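The Dowser of Letel

Rhydian Maddocks had been told the well at Letel would come in at forty feet, and he had been told it by a man with a bent coat hanger.

"Forty," said Gwilym Price, and stamped his heel in the dirt to mark the place. "Might be less. Won't be more."

"How do you know?"

"It pulls."

Rhydian looked at the coat hanger. It was the kind the dry cleaner gives away, with the hook snipped off. Gwilym held it out in front of him in two fists and walked back across the spot, and the wire dipped. It dipped the way a wire will when the man holding it turns his wrists in.

"You turned your wrists," Rhydian said.

"I did no such thing."

"I'm standing right next to you."

Gwilym was seventy or so and had found, by his own count, every good well in the valley. He didn't have a count of the bad ones. Rhydian had asked him for it on the phone, before he ever agreed to let the man on his land, and Gwilym had said the bad ones were the drillers' fault for not going straight down.

It was August and the house well had been spitting sand since the end of June. Rhydian's wife's cousin, Themis Panagiotou, swore by Gwilym. Themis also swore by a copper bracelet and a brand of engine additive, so Rhydian had weighed her opinion with that in mind. But the geologist in town wanted to be paid 980 dollars just to drive out and look, and Gwilym wanted a sandwich.

He made the sandwich. Gwilym ate it on the porch steps with the coat hanger across his knees and talked about water. Water ran in veins, he said, like in your arm. It ran uphill under certain kinds of hills. It liked company, so where you found one vein you'd find another crossing it, and where they crossed was where you drilled.

"What if you drilled ten feet to the left?" Rhydian asked.

"Dust."

"Always?"

"You're welcome to try it. It's your money."

That was the part that bothered Rhydian, lying awake. It was his money. If he drilled where Gwilym said and hit water, it proved the coat hanger. If he drilled someplace else and hit water, Gwilym would say there must have been a second vein. There was no hole he could dig that would make the old man wrong. He said this out loud to the ceiling, and Themis, who was staying in the next room for the week and could hear through the wall, told him to go to sleep.

In the morning he did what he thought of as a test. He tied a rag around a stake and drove it in where Gwilym had stamped. Then he pulled it out, filled the hole, raked the whole side yard until it looked like a ball field, and called Gwilym to say the dog had gotten the marker.

"You don't have a dog," Gwilym said.

"Neighbor's dog."

Gwilym came on Saturday. This time he brought a friend, Cosmin Dumitrescu, who had worked on drill rigs for half his life and had the ear trouble to show for it. Cosmin sat on an upturned bucket and watched. Rhydian had measured the first spot from two fence posts and had the numbers on a card in his shirt pocket, and he felt very clever about it, the way a man feels clever holding one good card.

Gwilym walked the yard for most of an hour. The wire went down near the pump house, came up, wobbled by the plum tree and went down again. He stamped.

Rhydian got out the tape. It was nineteen feet from the first place.

"Nineteen feet," he said. "Nineteen."

"It's the same vein," Gwilym said.

"You told me ten feet to the left was dust!"

"To the left. This is along."

Cosmin laughed so hard that he had to put a hand on the ground. Gwilym didn't laugh, but he didn't look ashamed either. He wiped the wire on his pants as if it had been somewhere dirty. Rhydian had wanted something out of that moment, and he stood there with the tape running out across the dirt and couldn't have said what it was.

They went in for lunch. Themis had cooked, and she would not have the subject at the table, so they talked about Cosmin's knee and the price of hay. Gwilym had three helpings. Afterward he got up without being asked and stood at the sink, and ran the tap in short bursts with his finger under it, shutting it off between plates. Rhydian noticed that. In his own house, with the well failing, he had been letting it run. 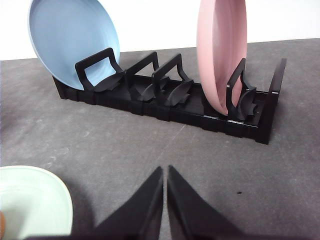
Plates in the rack, the blue one and the pink one.

"How much is it giving you?" Gwilym asked, with his back to the room.

"The well? Not much. It quits by evening."

"And comes back by morning."

"So far."

"Then it isn't dry. Who put your pump in?"

Rhydian didn't know. The people before him had handled all that. There was a folder somewhere. He went and found it in the hall closet, under the Christmas lights, and brought it to the table, and Cosmin put on a pair of drugstore glasses and read through it with his lips moving. The pump was a Ratier. It had been put in by an outfit called Bhatia, long gone now, and whoever filled out the log had pressed so hard that the pen went through.

"Screen's gone," Cosmin said.

"What screen?"

"Down the bottom. Keeps the sand out. You're getting sand, your screen's gone, and your pump's chewing itself up. Pull the pump, clean the hole, set a new screen. You don't need a well. You have a well."

Rhydian turned to Gwilym. He was aware of his voice going up. "Did you know that?"

"I'm not a pump man."

"But did you think it?"

"You asked me where there was water," Gwilym said. "You never asked me what was wrong with yours."

That was true, and it annoyed Rhydian more than the nineteen feet.

The estimate came the next week from Sotiris Andreadis, who did pumps out of a shop on Dokano Road and whom Cosmin called the only honest thief in the county. It was for 1367 dollars, with the screen. Rhydian read it four times looking for the trick. He got a second price from a bigger company and it was 1698, and they wanted to sell him a tank besides. He hired Sotiris.

The job took a day and a half. What came up on the end of the pipe looked like something out of a shipwreck, and Sotiris laid it on a tarp and let Rhydian poke at it. By the second afternoon the kitchen tap coughed twice, ran brown, and then ran clear. Rhydian filled a jar and stood it on the windowsill to see what would settle. He checked it before supper, and after, and again at eleven with a flashlight. There was a pinch of grit at the bottom. He wrote that down.

Themis called everyone she knew. In her telling, Gwilym had found the trouble. Rhydian heard her through the wall.

"He did not find the trouble," he said, when she'd hung up.

"He came, and now there's water."

"Cosmin found the trouble. In a folder. I owned the folder."

"And who brought Cosmin?"

He went outside. It was getting dark, and the yard was still raked smooth except for the two heel marks, the new one and the place where he knew the old one was. The coat hanger was on the porch rail. Gwilym had left it there, or forgotten it, and Rhydian wasn't going to decide which.

He picked it up. He checked the road both ways. Then he took the wire in both fists the way he had seen it done, locked his wrists hard, and started across the yard from the pump house, going slowly, saying under his breath that he was only doing this to see how the trick worked.

Near the plum tree it went down.

"I turned my wrists," he said.

He went back to the pump house and started over.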